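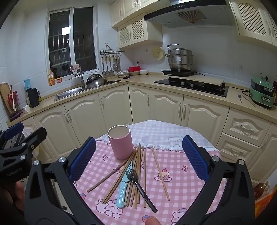

Nembridge, October — Most kitchen organizers are sold to people who already own too many kitchen organizers. Trikent, a two-person housewares testing office in Nembridge, has spent much of the past year looking into whether they do any good, and today it publishes what it found. The short version: for everyday utensils, a plain cup on the table did the job as well as almost anything with a price tag and a box.

The report, "Where the Spoons Go," is based on diaries kept by 317 households in the Gondal district. Each household wrote down where its chopsticks, spoons and small knives were kept, where they ended up after a meal, and what the person putting them away had to say about it. The diaries produced 1,238 usable entries. Several were rude.

"We get sent drawer inserts every month, and every one of them claims to end clutter," said Ghazala Kiani, who wrote the report. "I wanted to see a kitchen where that had happened. I am still waiting. People buy the insert, use it for a while, and then the chopsticks are back in a heap on the tablecloth."

Trikent does not think a heap on the tablecloth is much of a problem. Diary keepers who emptied everything onto the table and sorted it there reported fewer complaints than those who sorted straight into a drawer. Chopsticks were the worst item in either case. They roll, they cross over each other, and pairs of different shades get mixed until someone gives up on matching them. Long-handled spoons came second, mainly for being too long for the compartment meant for them.

Small knives are another matter. The report advises against dropping a knife into a cup with the chopsticks, a habit that turned up in diaries from homes with and without children. A knife should be picked out of the pile first and put somewhere of its own. Trikent makes no recommendation as to which product that somewhere should be — a folded dish towel in a high drawer is acceptable.

The report also takes a hard look at the "countertop utensil station," a category that has grown quickly and that Trikent finds difficult to take seriously. Two models were lent to diary households, among them the Stovurine, a stand meant to sit beside the stove. Households were asked to use it for a month. Their chief remark was that it took up the spot where they used to put the cutting board. The makers were sent the findings before publication and were invited to reply. Their reply concerned the available colors.

Trikent's own advice is modest and may disappoint readers who were hoping to shop:

Use a cup you already have. A straight-sided one is easier to fill than one that narrows at the top.

Clear the table of dishes before sorting, but leave the cloth on. Sticks roll less on cloth.

Take out knives first, then spoons, then chopsticks.

Pair the chopsticks by length. Color can wait.

If the cup is full, stop. The rest can go in a drawer or be given away.

The office is careful about how far its results can be pushed. The diaries were written by the people doing the tidying, who had every reason to make themselves look good, and over half of the households dropped at least one week. No claim is made that sorted utensils save time, improve meals or calm anyone down. "We looked for that," Kiani said. "We found one woman who said she felt calmer, and then her entry for the next evening."

"Where the Spoons Go" is free to read at the Trikent office and at the Nembridge public library. Printed copies can be requested by mail. A second report, on food container lids, is planned for the spring, and households willing to keep a diary are asked to leave their name at the office before noon.

Press contact: Ghazala Kiani, Trikent, Nembridge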